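Conventions for bench recording on the Sakau two-arm cell. Maintained by Brendan Corrigan. Applies to every episode filed under `skokcombe/`.

## Before an episode

- Cover the table with kraft paper and lay the tape grid over it, lengthwise and crosswise.
- Place the task object inside the grid. For the bottle tasks this is the wire rack, with any bottles already in their compartments.
- Keep both teach pendants on the side bench, within reach of the operator -- never on the table.
- Hands and sleeves stay outside the grid while either arm is enabled. 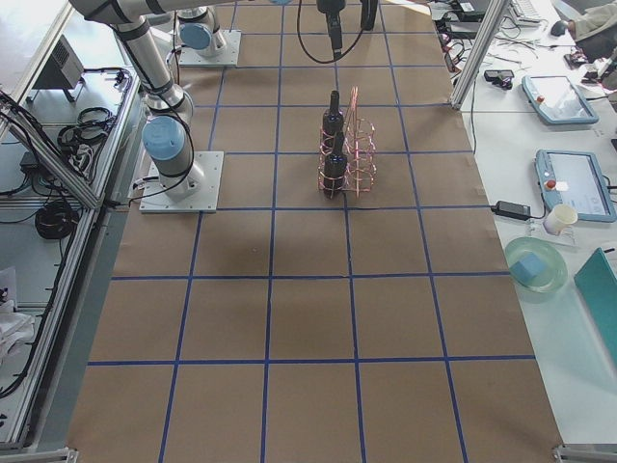 ## Grid and tape

The grid is a visual reference only. Do not use it for calibration; the Horrocks target is used for that, and its results are stored in `calib/`.

Replace the paper after 200 episodes or when it tears. Smudges are acceptable. Tape is checked in the wrist view before each block of 10 episodes, with the gripper open and the fingers clear of the surface.

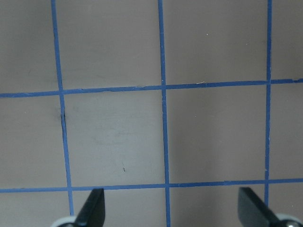
Frayed edges and small steps in a strip are logged as `tape_minor` and recording continues. A strip that has shifted is logged as `tape_major`, and the block is stopped until it is relaid.

## Rejection rules

1. Wrist or fixed stream missing for over 6 frames.
2. Emergency stop pressed at any point.
3. Paper or tape moved by a finger during the episode.

Rejected episodes go to `rejected/` with the reason code -- they are not deleted. Fullstead loaders skip this folder by default.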